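Grenton Neighborhood Safety News
August issue
By Bit-na Pyo

Phone callers who say they are police

In the last weeks, several residents of Grenton received calls from a man who presents himself as a police officer. He speaks politely and he knows the name of the person who answers. He says that a relative had a traffic accident, that somebody was hurt, and that the relative will stay in a cell until money is paid. The amount he asks for is usually $2,000, in cash, and he promises that a colleague will come to the door to collect it.

One of our members, Seon-mi Choo, received such a call at 10 in the morning. The man told her that her nephew was arrested near the bus station. She was very frightened, and she had already taken her coat to go to the bank. Before leaving she called the nephew on his own number, and he answered from his work. She reported the call the same day. She agreed that we write her name here, because she thinks other people feel ashamed and stay quiet.

Gion Kuster, who receives the reports for our association, has written down eight calls of this kind since the spring. In two of them, money was given. The persons who came to collect it were not the same, according to the neighbors who saw them, so it is probable that more people are involved. Nobody has been arrested until now. The police asked us not to publish the street names, and we respect this.

The callers change their story from time to time. In the older calls it was always an accident. In the newer ones it is sometimes a stolen bank card, and the person is asked to put all her cards in an envelope and give them to the "officer" – together with the PIN written on a paper. Please also be careful if the caller tells you to stay on the line and dial the police number. The line may still be open, and then you are talking to the same group again.
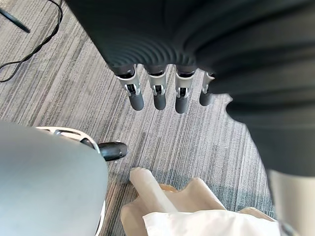

What you can do

Hang up. It is not impolite. Wait a few minutes or use a different phone, and then call the police station yourself, with the number that you find in your own papers. Call your relative too. A real officer will never ask you for cash at the door, and he will not be angry if you check who he is.

Write down the time of the call and the words you remember, also if you did not lose anything. If somebody comes to your door, do not open, and call the emergency number at once.

If you already gave money or cards, block the cards first and then report it. Subira Nyaga can go with you to the station if you prefer not to go alone, and Eun-seong Do can translate from Korean. Both can be reached through our office in the Jeon building, room 518, in the afternoons.

The sheet with the important numbers is printed again in large letters. You can take one at the office for yourself and one for a neighbor who does not read this newsletter.

Contact: Grenton Neighborhood Safety Association, Jeon building, room 518 | © Grenton Neighborhood Safety Association | Back to top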